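¿Cómo guardar muestras de agua de mar para nutrientes si no las puedo analizar enseguida?

Dilruba Thambiah
Feb 6, 2023

¡Hola a todos! Estoy terminando la maestría y en junio me toca mi primera salida en el Grirkdale, con 41 estaciones previstas (me emociona y me asusta a partes iguales, la verdad). Quiero medir nitrato, fosfato y silicato, pero a bordo no llevamos autoanalizador y las botellas tendrán que esperar hasta volver al laboratorio. ¿Las congelo todas? ¿Filtro antes? La estación más profunda llega a 3000 metros, por si eso cambia algo. Mil gracias de antemano y perdón si ya se preguntó.

3 comentarios

Halfdan Hafstein

¡Bienvenida, Dilruba, y qué envidia la primera campaña! Congelar va bien para nitrato y fosfato, pero con el silicato hay que tener cuidado: al congelarse se polimeriza en parte, sobre todo en agua profunda, que trae mucho, y luego sale bajo si no le das tiempo después de descongelar. Yo sacaría dos botellas por profundidad, así:

1. Enjuaga cada botella de plástico tres veces con la propia muestra, y nada de vidrio para el silicato.

2. Filtra si el agua es costera o hay floración. En mar abierto y profundo mucha gente no filtra.

3. Rotula antes de salir a cubierta, con la estación y la profundidad en el cuerpo de la botella y no solo en la tapa (las tapas se cambian, créeme).

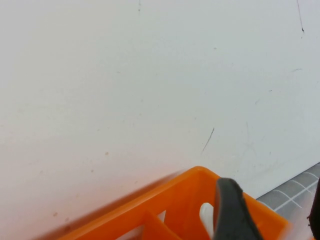 4. Deja espacio para que el agua se expanda y congela de pie la botella de nitrato y fosfato. La de silicato va a la nevera, a oscuras.

Y pregunta en tu laboratorio qué protocolo usan, porque ellos van a correr las muestras y cada casa tiene sus manías.

100 votos · Compartir

Mak

Yo congelo todo y ya, nunca tuve problemas. Eso sí, en la costa, a poca profundidad.

2 votos · Compartir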